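Thursday, July 7, 2022 - open day at Hondmont, the produce packing rooms

I got there early and went straight to the bagging table, because Velimir Shehu had told me it was the part he'd queue for. He was right! Red tray, thin colored bags, fruit everywhere - I could have stayed all morning.

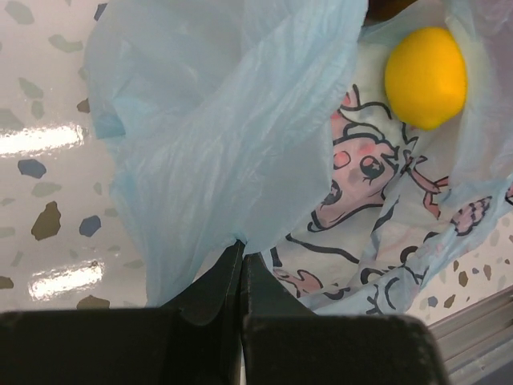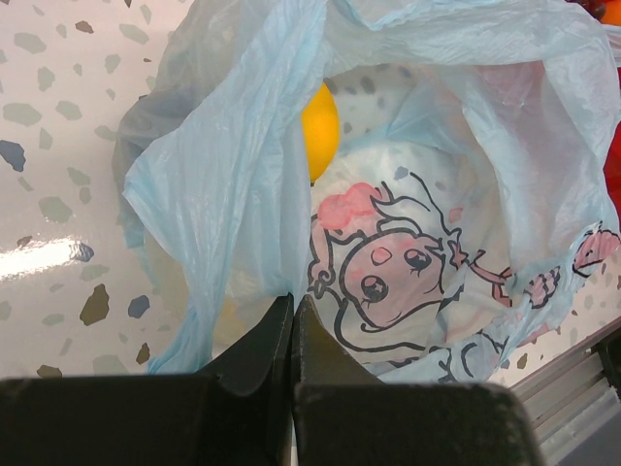
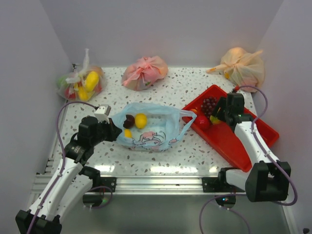
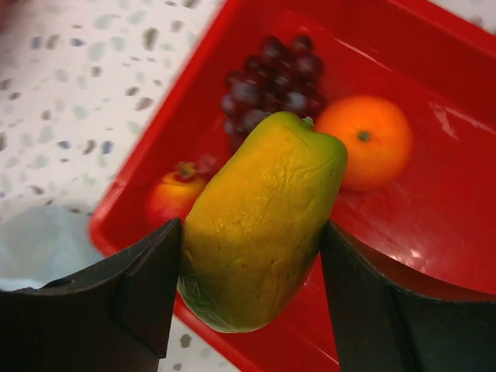 ## The bagging table

My favorite was the light blue bag with the pink cartoon print, open in the middle of the table with a lemon in it. The film is so thin that the yellow glows next to it. Along the back were the bags already tied: one clear, one pink, and a peach-orange one with its handles fanned out in the corner. And then the tray, with dark grapes, a red apple and a wonderful wrinkly papaya shape going from green to yellow-orange. I love the speckled tabletop too (I want one for my kitchen).

## The Dosik room

Next door is all about bag film. They had 25 samples pinned up and you could touch every one. The Danladi film was the softest, the Kallton one crackled like mad.

## Getting there

Bus 720 stops at the gate. Lunch was bread and soup in the yard, and they let me go back for seconds. The next open day is in February - I've already put my name down.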